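Plakholm Issues Revised Care Schedule for White Work Surfaces

PLAKHOLM, July 23, 2026 - Stemo today published a revised care and warranty schedule for its Prollska line of white tabletops. The schedule applies to all tops shipped from the Plakholm plant and replaces the previous edition in full.

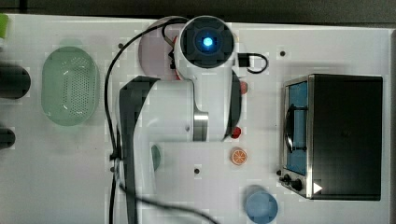 Changes to the Warranty

The surface warranty on Prollska tops is extended from 5 to 12 years. It covers yellowing, lifting at the edges and loss of finish under normal indoor use. Cuts, burns and damage from solvents remain excluded. Tops already in service are covered from their original delivery date, and no new registration is needed.

Cleaning and Load Limits

Daily cleaning should be done with a damp cloth and mild soap. Scouring pads and chlorine cleaners must not be used. Marks left by ink or grease may be treated with rubbing alcohol, applied to the cloth and wiped off within one minute.

The rated load is 100 kilograms, spread evenly over the top. Clamps may be fitted at the edge if a pad is placed under each jaw. Fasteners driven from below must not go deeper than 13 millimeters.

"Most of the questions we get are about stains and clamps, and the old schedule was vague on both," said Rodrigo Mota, product manager for work surfaces at Stemo. "The new text gives a limit or a method for each."

Availability

The revised schedule is packed with every new top and can be requested from Stemo customer service. Garcia, which distributes the line to schools and workshops, will send printed copies to existing accounts before the end of the month. Prices and sizes are unchanged. Replacement edge strips will continue to be sold separately - orders should state the length and the production code stamped on the underside of the top.

Contact: Stemo Press Office, Plakholm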